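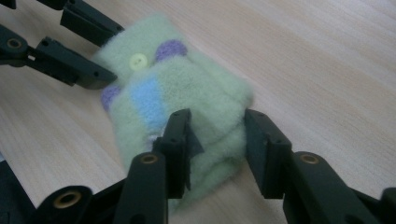 GRENSIDE – A collection of 221 textile works and working materials from the Akholm studio will be offered for sale next month, the auction house Nukavex said on 2020-11-19. It is the largest group of pieces from the studio to reach the market at one time. The lots range from wall hangings several metres wide to small items that were kept in drawers and never shown. Among the plainer materials is mint-green fleece, soft and slightly pilled, with a small round button sewn on in a yellower shade. Pieces of this kind will be sold in mixed lots with no reserve.

The main interest is expected to be in the hangings. Nukavex has put the highest estimate, £200,000, on a wool and linen work known as Harbour Wall, which was lent to a touring exhibition and has been in storage since it came back. The work has been cleaned and relined for the sale. Two smaller hangings from the same period carry lower estimates and will be offered directly after it.

The Akholm studio worked in Grenside for 20 years before closing in June. Its output was sold mostly to private buyers, and few pieces have come up at auction. The last to do so, a woven screen, went for more than double its estimate to a bidder on the telephone.

Nukavex said the sale would be held online, with bids also taken by telephone. Viewing in Grenside will be by appointment only. A printed catalogue will be sent to registered bidders, and the condition reports are available on request. Several of the older wool pieces have some moth damage, which is noted in the reports, and one hanging is being sold without its original pole.

A group of 20 works will be left out of the auction. They have been promised to a museum in Cabanatuan, in the Philippines, where the studio ran a weaving residency and bought much of its plant fibre. The museum plans to put them on display once shipping has been arranged – it has not given an opening date.

The studio's looms are not part of the sale either. They have already been passed to a weaving school, along with the dye books and most of the yarn.

Buyer's premium will be charged on all lots, including those sold without reserve. Purchases can be collected from the Grenside saleroom or sent by courier at the buyer's expense. Larger hangings will be rolled for transport and cannot be posted.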